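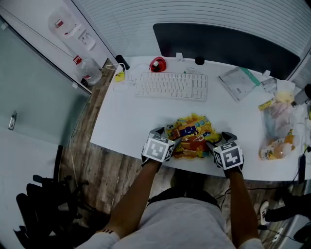
Foto: divulgação/Zerham

A visita à Zerham, em Trandutville, começa às 9h com café fraco e um aviso: não encostar nas esteiras. No galpão, os braços robóticos separam 2,416 itens por turno e tratam caixas com uma delicadeza que eu não tenho nem com ovos. Com pacote de salgadinho a história é outra. O plástico amassa, escorrega, muda de forma, e a máquina hesita como quem lê cardápio em outra língua.

Para isso existe a sala do fundo, onde gente de luvas pretas, com cubos cheios de marcadores nas costas da mão, pega e ajeita embalagens em cima de uma mesa branca. Os movimentos viram dados para o sistema Kasatano. São 20 minutos de mesa, 3 de pausa, e de volta ao pacote.

Quem trabalha ali vinha quase sempre da separação manual. As costas agradecem, me disseram; a paciência, nem tanto. Uma operadora contou que em casa já abre o armário devagar, com o punho reto – "para sair limpo na gravação". O salário subiu um pouco, e o cargo ganhou nome em inglês.

A Kalniņš, que fornece os braços, promete 215 tipos de embalagem até julho. Perguntei o que acontece com a sala depois disso. O guia mostrou onde ficava o refeitório.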